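Right, a thread on the Runder starter kit from Stuvska, as a few of you asked what I made of it after my grumbling in January 🧵

1/ What you get: the hand-held gripper, two pairs of spare finger pads, a cable that's too short, and a login for their task library. We paid for the 40-task plan. There's an 81-task one too, but I can't see us getting through it!

2/ We've been on the kitchen tasks. Beans, pots, lids. So many soybeans.

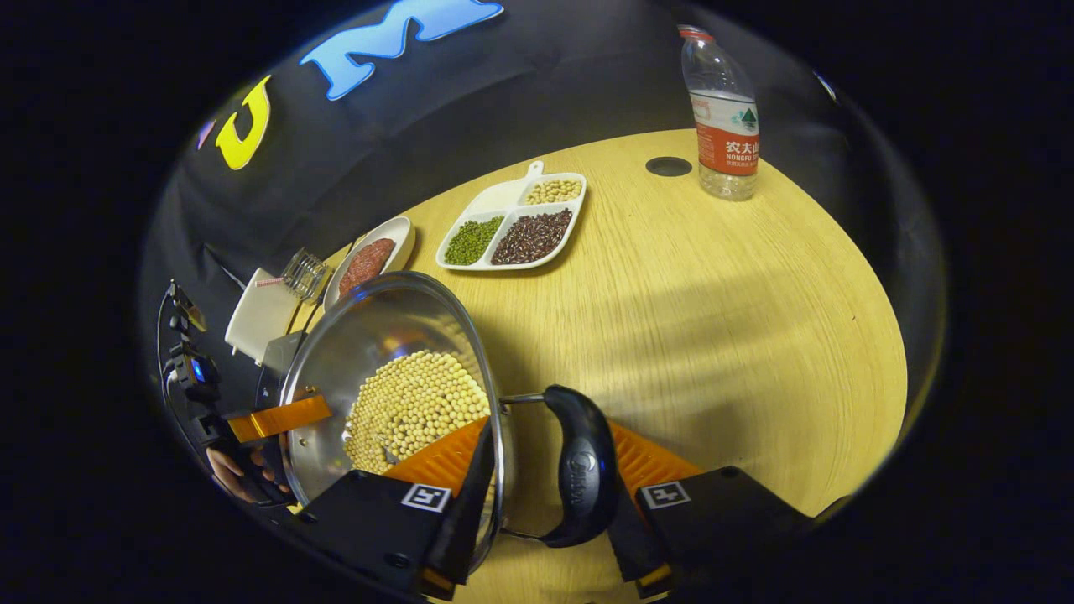

3/ Grip is the bit I like best. The old kit (won't name it, you know the one) let go of anything curved and shiny. With this one I stopped thinking about my fingers by the second morning, and my wrist only moaned after 10 goes on the trot.

4/ Moans: the trigger is stiff, the booklet is hopeless, and the task library logs you out every 13 minutes. Regula Berchtold swears hers doesn't. Lucky Regula.

5/ Support's been lovely though. I wrote in on 3rd September about the trigger and Theresia Stöckli rang me back before lunch (a real phone call!) and talked me through loosening it. Much better now.
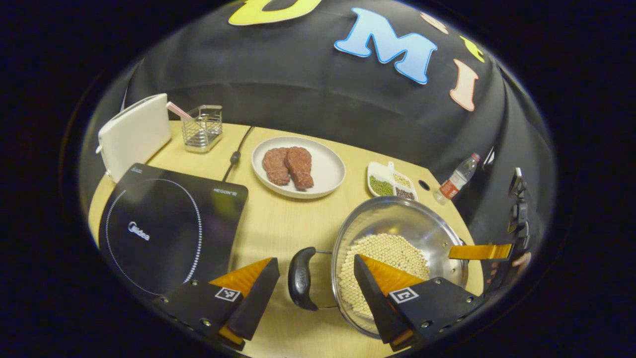
Plaltusero Handling Team | kit reviews and bench notes

6/ Would I buy it again? Yes for the gripper, maybe for the plan. If you've already got your own list of tasks, skip the library and spend the money on more pads, you'll want them.

7/ Stankevičius do a longer cable that fits, by the way. Mine's on order. Ask me anything about the rest, I'll get to replies tonight once I've had my tea.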